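Warnton open day, quick notes

Got to the Warnton hall late, 650 people through the gate by noon they said. Parking a pain, 2 dollars and a long walk.
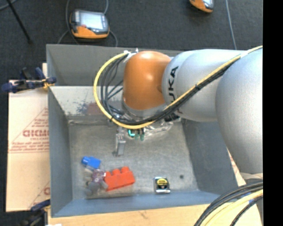
Lindiwe Mnguni did our tour. Sorting hall first, mostly toys in June - big gray metal bins, scuffed floors, everything in together. Blue building block, gray plush with a purple patterned body, crumpled clear plastic. Plush gets washed and goes to Tomitz, blocks sold by the bag. 200 bags last month. Bought one for my nephew. Coffee was gone by teh time we got out.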